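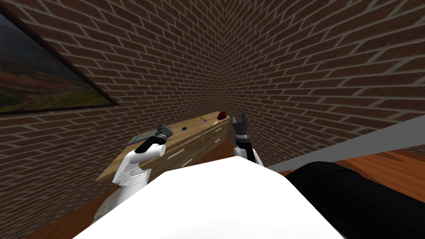 Parnden Editions is an independent publisher of literary fiction, memoir and translated work. It was started by the editor Vendula Paulík and the book designer Gaetano Testa, who had met while working on a poetry annual called Ongart. The press is best known for its paperback translations from Baltic and Scandinavian languages and for the magazine Hevidum, which it has published since its second year.

History

Paulík and Testa began the press after Ongart lost its printing grant and closed. Its first title was a short memoir by Vija Jaunzems, The Ferry Office, about her childhood in a river town where her mother sold tickets. The first printing of 1006 copies was paid for by advance orders from former Ongart subscribers. The odd number came from the printer, Cimetti, which delivered six copies over the order and did not charge for them. The press later used the number as the name of its subscription plan.

For its first 2 years Parnden had no distributor. Orders were packed by the founders and sent through the mail, and a small number of bookstores took copies on consignment. A distribution agreement was signed shortly before the release of the third book, Märta Öberg's novel Salt Ledger, which sold out its first printing and was reprinted twice.

Tassanee Wongsuwan joined as an editor the same year. She had been a copy editor at a trade magazine and took charge of the essay list, which until then had been handled by Paulík alone. Testa stepped back from daily work some years later but still designs the covers for the translation series.

Publications

The press publishes four to six books a year. Most are between 100 and 250 pages long. The list is divided into three series: memoir and essays, new fiction, and translations. Translators are named on the front cover, and their notes are printed at the back of the book, after the text.

Jaunzems has published two further books with the press, a collection of essays on translation and a second memoir, Winter Timetable. Öberg's later novel The Surveyor's Children appeared in a joint edition with a Swedish house.

Books in the translation series share a plain cover with a single band of color, the title in capitals and no illustration. Reviewers have been divided on the design. Some bookstores complained that the spines were hard to tell apart, and from the eighth title onward the author's name was set in larger type.

Hevidum

Hevidum is a magazine of short fiction and letters, issued in February and September. It was edited by Paulík for its first 3 issues and has been edited by Wongsuwan since then. Each issue includes one long story, several shorter pieces and a section of letters between writers. The letters section began as filler when a contributor withdrew a story late in production. Part of Winter Timetable first appeared there.

The magazine does not carry reviews. It accepts submissions during a single reading period each year and pays a flat fee for each piece.

Subscriptions

The 1006 plan sends subscribers every book published in a calendar year, along with both issues of the magazine. Subscriber copies are mailed before the books reach stores and have no price printed on the back. Back issues of Hevidum are sold separately, although the first issue is out of print.

See also

Ongart (poetry annual)
Small press publishing
Literature in translation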